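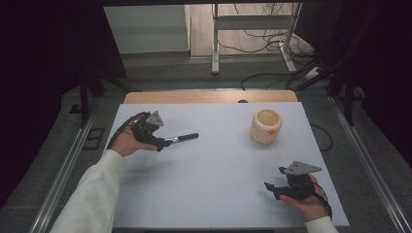

Plateau blanc sur table en bois clair, manches blanches assorties.

Le bureau vide, une promesse bien encombrante

Depuis la rentrée, impossible d'ouvrir un catalogue de mobilier sans tomber sur un plan de travail désert. Erent en a fait la couverture de son numéro de novembre, Ostik vend une « méthode de désencombrement » en 8 étapes, et même Pullard, qui a longtemps vécu du classeur à levier, propose désormais de s'en débarrasser. L'argument est partout le même : une surface dégagée éclaircirait les idées.

J'ai voulu y croire. J'ai vidé le mien un soir vers 18 heures, et tout est parti dans des cartons, au pied du radiateur. Le lendemain matin, j'en avais déjà rouvert deux pour retrouver une facture. La pile n'avait pas disparu, elle avait changé d'étage -- et il fallait maintenant se baisser.

Les témoignages que publient les marques sont touchants, mais ils s'arrêtent tous au même moment, juste après le rangement. On aimerait savoir à quoi ressemble la table trois mois plus tard, un jour de déclaration d'impôts, avec un enfant qui cherche la colle.
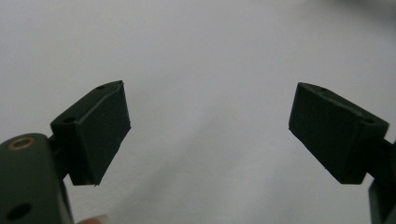 Reste la question du prix. Le caisson mural Antwi, censé avaler tout ce qui traîne, coûte plus de 100 euros sans les fixations. La méthode Ostik se vend avec ses boîtes, les boîtes avec leurs étiquettes, et les étiquettes au format maison. Pour posséder moins, il faut donc commencer par acheter, ce qui ne semble gêner aucun des vendeurs que j'ai interrogés. L'un d'eux rangeait d'ailleurs ses bons de commande dans une vieille boîte à chaussures, sous la caisse.

Je ne défends pas le chaos. Un bureau où l'on ne peut plus poser un coude est pénible, et jeter les stylos secs fait du bien à tout le monde. Mais qu'on me montre le lien entre la blancheur d'un meuble et la qualité de ce qui s'y écrit. Les brochures parlent de sérénité, de clarté, de flux. Aucune ne dit où mettre l'agrafeuse.

La mienne est revenue sur la table, à côté du dictionnaire et des factures à payer.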